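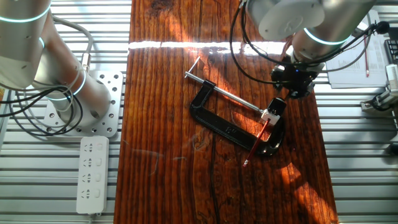

C-clamp and red pencil on one of the old planks, Dommont open day.

Wednesday, May 1, 2019. Quick notes before I forget it all, train leaves in 24 minutes and I have sawdust in my shoes.

Dommont opens its wood shop twice a year, spring and December. Got there late, missed the coffee. 17 people in my group, mostly hobby types, a couple of furniture folks from Gosell. Kazue Tamura took us through. Talks fast, knows her boards.

First stop the rack. Old floor planks, beams, a few stair treads. 145 boards in at the moment, all out of the Chukwu mill building. Each one gets checked for nails, then brushed, then left alone for a good long while. No sanding before that. She was firm on it. 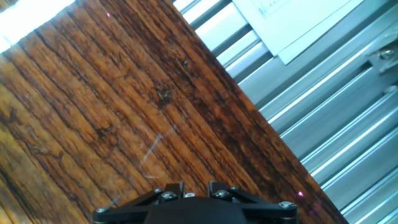
Then grain, which is what I came for. Kazue likes the dark streaky stuff and so do I. Her advice – look along the board first, not down at it. Follow the lines to the edge and see if they run out. If they do, expect tearout when you plane. Knots she leaves in unless they move when you push on them. Cracks depend. A short check she'll ignore, a long one gets glue and a clamp overnight, and dont overtighten. Everybody overtightens. Pencil marks, never pen, pen sinks in and you'll see it under the oil forever.

Asked about finish. She uses Kandimen oil, two thin coats, wipe it off sooner than you want to. Someone asked about varnish and got a look.

Prices: a tabletop blank is 228 dollars, offcuts by the pound in a bin near the door. I bought two offcuts, too heavy for my bag, no regrets. Would of bought the long one if I had a car.

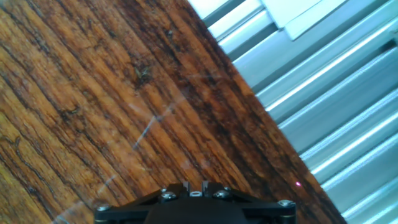 Kanako Yoshida writes: I went in the afternoon and they told us three coats of oil, with a week in between. Maybe it depends on the board? Mine was very dry and drank up the first coat in minutes. Also the offcut bin was almost empty by then so go early.

Three coats, ok. Will try both on the offcuts and post when theyre done. Next one is in December, sign-up sheet is at the front desk – they dont take names by phone.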